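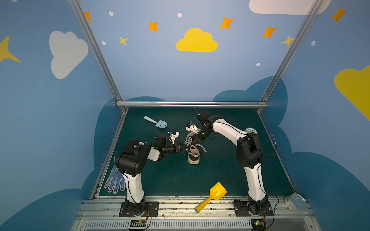
Canvas shoe care and lacing, session 6 handout
Footwear Basics, Dongate evening course
Notes: Mudassar Cheema (lacing part by Junaid Afridi)

Bring one canvas shoe. Just one is fine, you don't need the pair. Low top or high top, anything with real laces. No slip-ons please, we had two last time and they sat and watched.

Before any water

Laces out. All the way out, not loosened. Look at the tips, if the plastic is split wrap it with a bit of clear tape now or you will be fighting every hole later.
Insole out too if it lifts. If it's glued leave it alone, don't pull.
Knock the soles together outdoors. Dry brush next, soft one, toe to heel, then round the edge where the canvas meets the rubber. Most of the dirt sits in that seam. Old toothbrush is good here.
Mud: let it dry first. Wet mud just goes into the weave.

Looking it over

Stand the shoe up and turn it. Check heel, both sides, tongue, then the bottom. Write down what you find on the sheet (Hastoditz sheet, the 15 line one, not the old one with 8).
Things to look for:
- sole coming away at the bend of the toes
- heel lining worn through
- eyelets pulled or rusty
- yellowing on the rubber
- frayed canvas by the little toe
Sole lifting = glue before washing?? No. Wash, dry fully, then glue. This was the question everybody got wrong in week 5.

Washing

Cool water, small bowl, a little dish soap. Durrani paste if you bought it, plain dish soap does the job. Don't soak black canvas, the dye can move and it goes onto the white stitching. Cloth damp, not dripping. Work in small circles and wipe off as you go.
White rubber: baking soda and water mixed to a paste, toothbrush, leave it a few minutes, wipe. Keep it off the black parts, it dries chalky and you'll be brushing it out forever.
Laces in the bowl by themselves. White laces never in with anything dark.

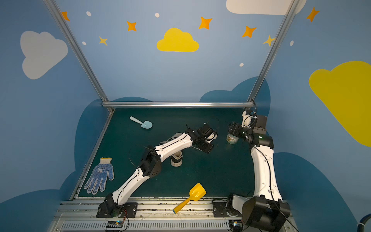 Drying next. Stuff with plain paper, not newsprint (ink). Change the paper once it feels damp. Leave somewhere airy, out of direct sun, away from the heater. Heat is what makes the glue let go. Overnight at least, longer for a thick sole. Dont lace a damp shoe.

Lacing (Junaid's bit)

Straight bar and criss-cross only today. The rest next month.
Lace length: measure against the old one if you still have it. The Gotell chart says 46 inches for 6 pairs of eyelets, mine came up a touch short for a double knot but see how you go.

Criss-cross: start at the bottom, both ends down through the first eyelets, pull even. Cross over, come up from underneath, repeat. Check the ends are level at the halfway point, not at the top when its too late.
Straight bar: neater on canvas, slower. Diagram on the back page. Keep the lace flat, no twists.
Hold the shoe by the heel and steady the ankle part with the other hand if it keeps tipping over.

For next time

Finish your sheet. Bring the same shoe back, dry. We'll do sole glue and small canvas patches, so wear something old. Anyone who missed the eyelet session, see Junaid before we start, he has the spare punch.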